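An afternoon at the Nollari open day

I'd been meaning to get over to Nollari for a couple of years, and I finally made it to their open day in February. They're in the old part of Umgate, up past the rail yard, in a long brick building with the entrance around the back (follow the paper arrows, ignore the big door). Parking was a pain. I ended up four streets away and walked, and by the time I got to the sign-in table it was already past 2 pm and the cookies were gone.

There was a lot on - a welding demo, a talk about batteries, kids driving little tracked things up and down a hallway - but I spent nearly my whole visit at one bench. It's a tabletop cell called Lulis, two arms working over a desk setup, and the person looking after it was happy to talk about the boring parts. I love the boring parts! Everyone will show you a robot picking something up. I wanted to hear what they do with it first thing in the morning and what goes wrong when they skip it.

So, mornings. The first job is the cables, before any power goes on. They start at the wrist of each arm and follow the cable with their fingers all the way down, feeling for flat spots and for places where the outer layer has gone shiny. Shiny means it has been rubbing. When they find one they move the strap an inch or so up or down the arm so the cable bends somewhere new. I asked why they don't put the whole lot inside a nice tidy sleeve and the answer was that they did, for 14 weeks, and it hid a cable that was wearing through until the gripper started dropping out in the middle of jobs. Now everything stays out where they can see it, held with straps, and they leave more slack near the wrist than you'd think looks right. With too little slack the last joint turns and yanks on its own plug. With too much it drags on the mat and catches on things. They were pretty cheerful about the fact that they still haven't got this perfect.

Then the grippers. The fingers get wiped down with a damp cloth and checked for play, meaning you hold the two sides and wiggle. A bit of wiggle is fine. If it clicks, the linkage screws need doing up, and they use a tiny driver that lives on a hook and has somebody's red tape on it so it doesn't walk off to the battery people. I got to try the wiggle test on a spare and I could not tell the good one from the bad one at all. They could, straight away, with their eyes shut. I guess you get a feel for it.

After that they power up and send both arms home, one at a time. Never together on the first go of the day, and there's a reason that made me laugh (nervously). If an arm has been nudged overnight, it can think it's somewhere a bit different from where it is, and two arms that are each a bit wrong can meet in the middle. They had that happen early on and it cost them a joint cover and most of a week. So the first arm goes home, gets looked at, and only then does the second one move. The whole startup takes 12 minutes if nothing needs fixing.

I asked about the mat too, as I'd have thought a bare table would be easier to keep clean. It would be, they said, but the white tabletop bounces light around and small things skate on it. The mat gives a bit under the fingers when they come down too low, which saves the fingertips. They vacuum it and check it hasn't crept toward one side, which apparently it does, very slowly, over a few days. One of the things I liked best was that the fix for creeping is just looking at how much white is showing at the edges and pushing it back.

The objects are all plain desk stuff. A mouse pad, a mouse, cords, a wooden box with a handle on it. The box is the one they argue about. Its handle is a good shape for a gripper, but the arm has to come at it from nearly straight above, and if the box is too far over, the arm is stretched out and gets shaky. They keep nudging it in and then somebody nudges it back out to make the job harder. The cords are harder again. A cord never lies the same way twice, and a plug on the end makes it flop around when you lift it. I watched one attempt where the gripper closed very neatly on nothing, right next to the cord, and everybody standing there went "ohhh" like it was a missed putt.

They had a repair going on at the side bench as well, which was the part I'd come all this way for without knowing it. An arm of the same kind had come back from their other site at Bălan with a noisy joint, and it was sitting there with the cap off. It turned out to be grit, most likely carried in on somebody's sleeve. Cleaning it is slow. You take the cap off, photograph everything (they were very firm about the photographs), lift the connectors out, brush, blow, wipe, and put it all back in the same order. There are seven screws under that cap and a little tray with seven dents in it, so you can see at a glance if one has gone missing. I'm going to steal that tray idea for my lawn mower.

Straps are the thing they go through fastest. They loosen, they get dirty, they pick up fluff and stop gripping. Somebody checks them at lunch by tugging each one, and any that slide get changed then and there. I noticed the straps didn't match, and was told they use whatever is in the drawer as long as it's wide enough not to bite into the cable.
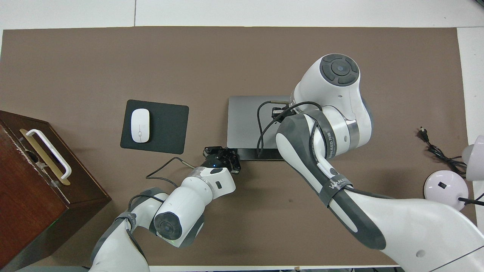
I stayed until they started shutting down, which goes pretty much like the morning backward. Both arms get parked low so that there's no long drop if a brake ever lets go, then the power goes off, then someone writes up the day in a paper notebook with a pen on a string. I had a flip through it and half the entries just say "straps again." They're doing another open day in the fall and I'll be there, only this time I'm taking the bus and getting in before the cookies run out.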